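The Last Save at Flamum

My sister and I were never supposed to finish Drosberg. I don't think anybody was. It came out the winter I was eleven, on four discs in a cardboard sleeve, and it was the kind of role-playing game where you could lose a whole Saturday walking your party across a marsh and then be eaten by something on the far bank because you had forgotten to buy rope. We loved it the way you love a difficult aunt. We complained all the way there and all the way home, and we always asked when we could go again.

She drew the maps and I did the fighting. She was two years older and had the steadier hand, and she kept a green notebook with every village in it, the wells marked in blue pencil and the inns in red. Her favorite was Flamum, a fishing town at the top of the second disc where it was always evening. There was an innkeeper there who would let you sleep for free if you told him a story, and the stories were just a list you picked from, and we had picked every one of them so many times that we could say his replies along with him.

We got as far as the bridge below the mountain. Then she went away to college, and the computer went to a cousin, and I grew up, more or less, and so did she, and we settled in towns a long day's drive apart and called each other on birthdays.

So when I read that the studio, Marciniak, was bringing the old game back with the pictures cleaned up and a new chapter added at the end, I called her on a day that was nobody's birthday, and she picked up on the first ring and said, "I saw it too."

"You still have the notebook?" I asked.

"I'm holding it," she said.

The new version let two people play from two different houses, something we would have given our bicycles for when we were kids. We agreed on Thursday nights. I had just moved into a rented place in Diddale, with most of my life still in boxes and nowhere to sit but some plastic chairs, and I set my computer up on a folding table in the only corner with a decent signal. She wanted to know where I was when I was talking to her. She's always been like that. She can't picture a voice without a room around it.
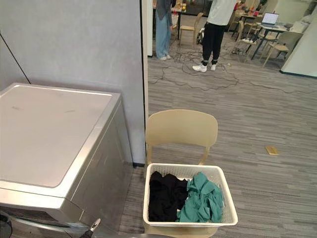
The washer at the Diddale house.

"You have a washing machine and no couch," she wrote back. I told her the couch was coming. She said that was what the ferryman at Flamum used to say about the boat, and I laughed so loudly in that bare house that it startled me.

We started over from the very beginning, of course. There was no question of doing it any other way. She insisted on the same party with the same names, and the same foolish hat on the wizard, and she read me directions out of the green notebook in the voice she used to use, very grand and a bit through the nose. Left at the burned mill. Don't speak to the man with the goose. Every so often she would stop, and I'd hear a page turn, and she would say, "Oh, I'd forgotten I drew that," and not tell me what it was until I begged.

I was worse at the fighting than I had been at eleven. I'd like to blame the new controls, but the new controls were very good. My thumbs had simply gotten old. We were eaten on the far bank of the marsh, twice, once with rope. It cost us 400 gold to have the knight brought back at the chapel, and he complained about it for the rest of the disc, or what used to be the disc. There aren't any discs now. I kept waiting for the message telling me to change them, and I missed it more than I would have guessed. She used to let me do that part.

It was a night in January when we came down the hill into Flamum. They had redrawn it. The water moved now, and there were lamps in the windows where before there had been yellow squares, and gulls, and a dog asleep on the pier. Neither of us said anything for a while. I could hear her kettle starting up, hundreds of miles off, and her getting up to see to it, and coming back.

"Go to the inn," she said.

The innkeeper was there behind his counter. They had given him a proper face, rounder than I'd imagined it, and I was ready to be annoyed about that, and then he asked us for a story just as he always had and I wasn't annoyed anymore. The list came up. All the old ones were on it, the drowned bell and the three millers and the one about the fox. At the bottom there was a new one. It said, We have been away a long time.

"Did you see that?" I said.

"I see it," she said. "Don't pick it yet."

So I didn't. We told him about the drowned bell and said his replies along with him, a little out of step with each other because of the line, and we had changed places on some of the words over the years, so that she said "sorrow" where I said "trouble." She was right. It was in the notebook. Then we told him about the millers. It had gotten very late by that time, and we both had work in the morning, and my tea had gone cold beside the keyboard with the spoon still in it.

"All right," said my sister. "Now."

I picked it. The innkeeper put down his cloth and pulled out two chairs.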